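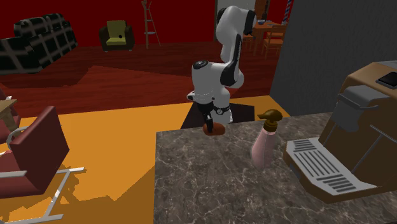 Folville bakery starts evening classes in honey cake

The Vasylenko bakery in Folville will open its kitchen for evening baking classes from July, after many customers asked for the recipe of its layered honey cake. The classes begin at 6:30 p.m., when the shop is closed and the ovens are free.

Zoriana Panasiuk, the head baker, will teach all of them herself. She learned the cake from her grandmother and has sold it in Folville since she took over the kitchen. Until now she gave the recipe only to her own staff.

"People write to me that their layers are hard like a biscuit," Panasiuk said. "Usually they baked them too long. The dough is thin, so you must stay beside the oven and look at the colour."

Each class has place for 15 people, who will work in pairs. The fee is 55 dollars and includes flour, honey, butter, sour cream and a box to carry the cake home. Aprons can be borrowed at the bakery, but participants are asked to bring their own rolling pin if they have a favourite one.

The first part of the evening is for the dough. Honey, butter and sugar are warmed together over a pot of simmering water, then baking soda is stirred in and the mixture becomes lighter in colour. The eggs and flour come after, when it has cooled a little. The layers are rolled on baking paper and cut with a plate as a guide. The trimmings are baked too, and later crushed to cover the sides of the cake.

While the layers cool, the group will prepare the filling. Panasiuk uses full-fat sour cream with a little icing sugar and some lemon zest. She does not recommend the light kind, which becomes watery between the layers.
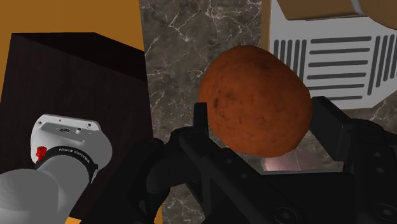 Can the cake be eaten on the same evening?
It is better to wait until the next day. The layers need a night in the fridge to take up the cream and become soft.

The honey comes from Esness, a short drive north of the town, where the bakery has bought it for three years. It has a darker flavour than most honey in the supermarket. For those who bake at home, Panasiuk says any runny honey will do, and 70 grams is enough for a small cake of six layers.

A second programme is planned for autumn, with poppy seed rolls and a plum cake baked in a tray. The bakery has also talked with the community kitchen in Hadwood about a daytime class for parents with children, but no date is decided yet.

Places can be booked at the counter or by telephone during shop hours. Payment is made when booking, and it is returned in full if a place is cancelled three days before the class or earlier. Participants with a nut allergy should tell the bakery when they book, as walnuts are used in the same kitchen.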